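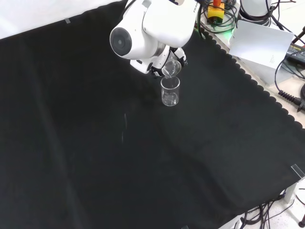
A clear liquid poured from one glass beaker into another over a black cloth.

Search this site
Search for...

Storkia at the Festival: Your Questions

Posted in September by the Olivares Film Blog editor

My inbox has been full of the same handful of questions ever since the lineup came out, so I'm putting all my answers in one place. I've seen Storkia once already, at a press screening on Friday morning, and I'll keep the spoilers out of it.

What is Storkia, anyway?

It's a family drama with a fair bit of comedy in it, set in a seaside town where two sisters inherit their mother's bridal shop and can't agree on what to do with it. One wants to sell. The other has already ordered new curtains! The trailer makes it look like a broad comedy and it really isn't one, although the fitting room argument had my whole row laughing.

Is it the same story as the stage play?

Mostly, yes. The play stayed inside the shop the entire time, and the movie gets out and about — there's a wedding on a ferry that I'd happily watch again on its own. They also dropped the uncle. I missed him more than I expected to.

Where is it playing?

At the Cunureo, which is the old theater with the green awning across from the bus station. If you go to the Kisport by mistake (I did this last year, in heels), it's a 5 minute walk back down the hill.

How many screenings are there?

Just 2, an evening gala and a matinee the next day. The gala is the one with the red carpet and the cast. The matinee is cheaper and a lot more relaxed, and you can usually pick your seat.

Can I watch the red carpet without a ticket?

You can! The barriers go up on the sidewalk in the afternoon and anybody can stand behind them. Bring a jacket. The wind comes right up that street, and the guests never arrive when the schedule says they will.

Will the cast sign autographs?

Some of them might, on the way in. I wouldn't count on it, and please don't shove a phone in anyone's face. Last year the actors who stopped went to the people on the far side from the cameras, so that's where I'll be.

What should I wear to the gala?

The invitation says "festive," whatever that means. I've seen sequins sitting next to jeans and a nice blazer. I'm wearing the blue dress again and I don't care who remembers it.

Is it okay for kids?

Older ones, sure. There's some swearing and one very sad hospital conversation. Mine would be bored silly by the first half and then ask questions all through the second.

Do I need to know the language?

No, both screenings have English subtitles. They're white, and on the ferry they got a little hard to read against all that sky, so sit closer than you normally would.

Is there a talk afterward?

Only after the gala. The director and both leads are supposed to come out for questions. If you need to catch the last bus, grab an aisle seat.

Will you post a full review?

Yes, once I've seen it a second time with a real audience. I want to know if that ending plays as well in a full house. Dress photos will go up before the review does, because I know what you're all here for.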